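Term Report: Plot Twists in the Series Conivard
Submitted February 14, 2023

For this project I watched all 8 episodes of Conivard and read 131 viewer posts on the forum Mundideck. I wanted to know when viewers guessed that Inga was the masked king. Only 3 posts named her before the reveal. Most people blamed her brother, who leaves the palace in episode two.
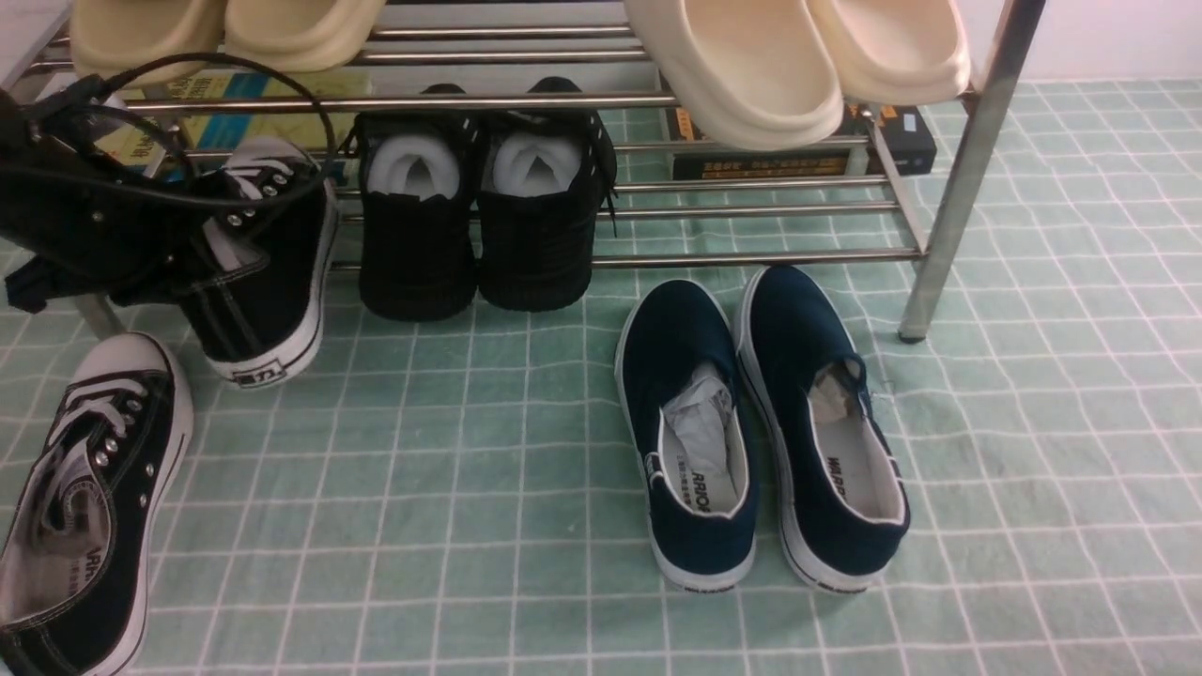 Figure 1. Cream-colored slides on a metal shoe rack.

Posts written after the finale were left out of the count.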